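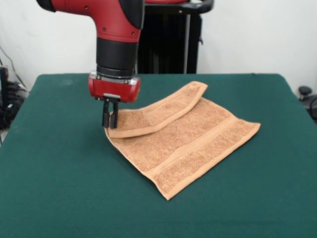
The arm at Caltbridge, fingers down over the corner of a towel.

I've been grumpy about stop buttons since September, so bear with me. We had an arm folding towels on our green table, one after another, and on the 45th go the fingers came down a bit too far, caught the tablecloth along with the towel and kept pulling. Cloth, towel and a mug of tea (mine, sadly) all went sliding off towards the wall. No one was hurt! Brittany MacLeod hit the stop, and it took her 12 seconds, as the button was round the far side behind a stool.

The report blamed the grip height, which was set two millimetres too low. Fine, that got fixed the same afternoon. But I think we filed the wrong fault. Fingers will always grab the wrong thing sooner or later, towels being floppy and curly at the edges, and if you run roughly 1000 folds you'll see every daft way it can happen. What bothers me is that the arm felt a heavy pull and had no rule telling it to let go.

People tell me a limit on pulling force would make it drop good towels all day long. Well, let it! A dropped towel costs a minute. I'd happily pick up a basketful before I'd watch someone lean in to rescue the cloth with the motors still running, and I have seen people do just that.

We've moved the button to the front now. The pull limit is still on the list, under "nice to have", and I'd like it moved up before we start on bedsheets.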